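Mekivent releases simulation package for two-finger grippers

Follton operations can now test picking tasks on screen before buying hardware
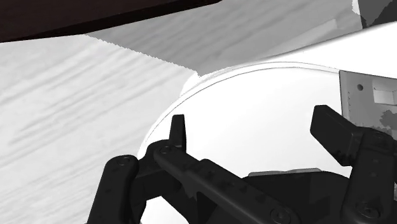

What the package includes

Mekivent today announced the general release of Brilard, a simulation package for organizations that plan to use robotic grippers in packing, sorting and kitchen work. Brilard lets staff position a jointed two-finger gripper over an object, open and close the fingertips, and view the task from close to the tool.

The library contains 964 household and catering objects and 14 gripper models. Users may change the lighting, the surface grain and the placement of each object. Licences are sold by the year and cover up to 220 users at a single site.

"Our customers asked for a way to rehearse a grasp before committing to equipment," said Lavanya Arumugam, director of products at Mekivent. "Brilard gives their technicians a place to do that work at their own desks."

Availability

Brilard is available from July through Mekivent and its distributor, Ostermann. Current customers will receive version 2 at no added charge. Training is offered at the Follton centre and online.

Media contact: Essam Tazi, Communications, Mekivent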